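4. Setting up and using the counter microwave

This section covers the countertop microwave in the Pukora kitchen units. Read it together with section 3 (Counters and Drawers) before you plug anything in. The built-in models in the Plikia units have their own section and different clearances.

4.1 Choosing the position

The microwave stands on the long counter, to one side of the sink. Do not put it directly against the sink edge. Water splashed from the basin can run under the base and stay there, and the wood will turn gray.

1. Wipe the counter and let it dry completely.
2. Check that the counter is level where the feet will stand. A turntable that knocks or drifts is usually on an uneven surface.
3. Set the microwave down with the front feet well back from the counter edge.
4. Leave a hand's width free on both sides and behind. If the window blinds hang lower than the top of the microwave, raise them before each use.
5. Open the door all the way. It swings to the left and needs the full width of the door in free space on that side.
6. If the door touches a bottle, a jar or the faucet, move the microwave or the item, not the door stop.

Note: The counter is oiled butcher block. Lift the microwave when you move it. Dragging it leaves marks that have to be sanded out along the grain.

Caution: Do not run the power cord across the sink or let it hang in front of the drawers. Feed it behind the microwave to the wall outlet. Do not use an extension cord or a power strip.

4.2 First use

1. Take out all packing material, including the film on the inside of the door if there is any.
2. Wash the glass plate in warm soapy water, dry it, and put it back on the roller ring.
3. Put a microwave-safe cup with 325 ml of water on the plate.
4. Close the door until it clicks. Heat on full power for two minutes.
5. Let the cup stand for one minute before you take it out. The handle may be hot.
6. Set the clock. The display goes back to zero after every power cut, and the timer will not start on some units until the clock is set again.

A faint smell during the first few minutes is normal. If it is still there after the third use, switch the unit off and report it.

4.3 Arranging the counter

Keep the dry goods on the right of the microwave and the wet work on the left. The coffee jar and the storage canisters can stay out all the time, as long as the vents are clear. Heat from the side vents will make lids stick and will stale coffee faster, so leave a gap.

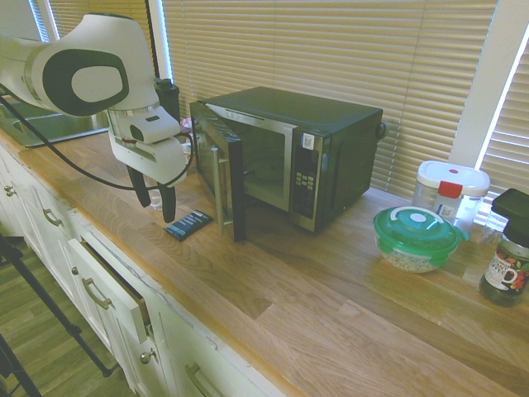

Packets and sachets should be put in a drawer or a lidded container when you are done with them. Small foil packets are easy to miss on the counter and must never go into the microwave unopened, even if the outside feels like paper. When in doubt, empty the contents into a bowl and throw the packet away.

1. Store heavy canisters at the back and short containers in front.
2. Close every lid before you switch the microwave on. Steam from the door will soften dry food in an open box.
3. Turn labels to the front.
4. Do not stack anything on top of the microwave. This includes bread, mail and dish towels.
5. Push the drawers below the counter fully shut before carrying hot dishes. A drawer that is open even slightly will catch a sleeve or an apron pocket.

Note: Plastic lids with latches are for storage only unless the base is marked for microwave use. Take the lid off completely, put the food in a glass or ceramic dish, and cover it loosely.

4.4 Heating food

1. Cut large pieces to an even size and spread them around the rim of the plate.
2. Cover the dish with a vented cover or a paper towel.
3. Choose power and time on the control panel. For leftovers start with two minutes on medium.
4. Stop halfway, stir, and continue.
5. Let the food stand with the door closed for one minute.
6. Open the door with the handle and use dry oven mitts.

For one bowl of soup, 200 ml takes about 25 seconds longer from the refrigerator than from room temperature. Times for frozen food are on the card inside the cabinet door.

Caution: Do not heat eggs in the shell, sealed jars, or bottles with the cap on. Do not run the microwave empty.

4.5 Cleaning

Clean the inside once a week and after every spill.

1. Unplug the microwave.
2. Take out the glass plate and the roller ring and wash them by hand.
3. Wipe the inside with a damp cloth and a drop of dish soap. For dried splashes, heat a bowl of water with a slice of lemon first, then unplug and wipe.
4. Wipe the door seal and the metal rim around the opening. Crumbs here keep the door from closing.
5. Clean the steel parts in the direction of the brushing. Do not use scouring powder or steel wool.
6. Leave the door open until the inside is dry.
7. Put the ring and plate back and plug in.

Counter oil is kept under the sink. Use the Charvát oil only, one thin coat, and move the microwave away for the night. The oil sold by Helosell is for floors and stays sticky on a counter.

4.6 Faults

Display dark: check the outlet with a lamp, then the breaker.
Door will not latch: clean the seal, see 4.5.
Plate does not turn: take out the ring and seat it again.
Sparks: switch off at once and look for metal or foil.

For anything else, write to Reto Mösli with the unit number and a short description. Parts are ordered through Otakar Baláž. Do not open the housing.

Section revised 2025-07-17. Replaces the June version.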